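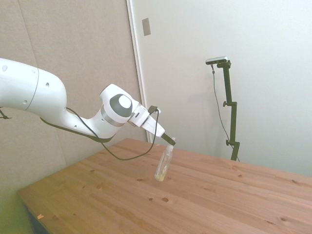 The small-arm starter package is a good idea sold the wrong way

Small shops get a lot of mail about robot arms these days. I run the packing side of a business that fills and ships cleaning concentrates, and in January we took a Curus starter package on trial. It came with the arm, a two-finger gripper, a stand with a camera on it, and 4 hours of setup help from the dealer, Montes. I have opinions about it, and most of them concern the brochure.

The arm itself is fine. It lifts a light bottle by the neck and puts it where you told it to. I had it running a simple pick and place before lunch, and I am no programmer. The teaching method is the best part of the package: you push the arm to a spot by hand, press a button, and it remembers.

My complaint is with the word "complete," which is printed on the quote, the box and the front of the manual. A complete package would let a shop like mine do a job. This one lets you do a demonstration. The fingers are narrow and hard. They suit a slim bottle with a real neck on it, and they are no use on our squat jugs, which make up most of what we ship. Wider fingers are extra. So is the software license that lets the camera find a bottle that is not standing on its mark. Without it you are placing every bottle by hand so that a machine can pick it up.

Then there is the cable. It hangs off the wrist in a big loop, and the package includes 2 clips to manage it. That is not enough for an arm that bends in this many places. Skurnik, whose rival kit we tried last year, ships a fabric sleeve and a page on how to route it. Their arm is slower and their manual is worse, but somebody there had thought about a cable catching on a crate.

I timed a run of 61 bottles. A person on my line does that in much less time, and checks the caps too. Montes says speed is not the point at this level, and I agree with them – but the brochure has a line about 600 bottles a shift, and I would like to know whose bottles those were.

What I want from these companies is a plain list. Say what the base price will pick up, by size and weight. Say what the camera does before you pay for the license. Nellitz already does this for its conveyors, on one sheet, and we bought two of them without a sales visit.

We sent the trial unit back with a note asking for a price that includes the wide fingers and the license. If the figure is fair, I will probably buy it.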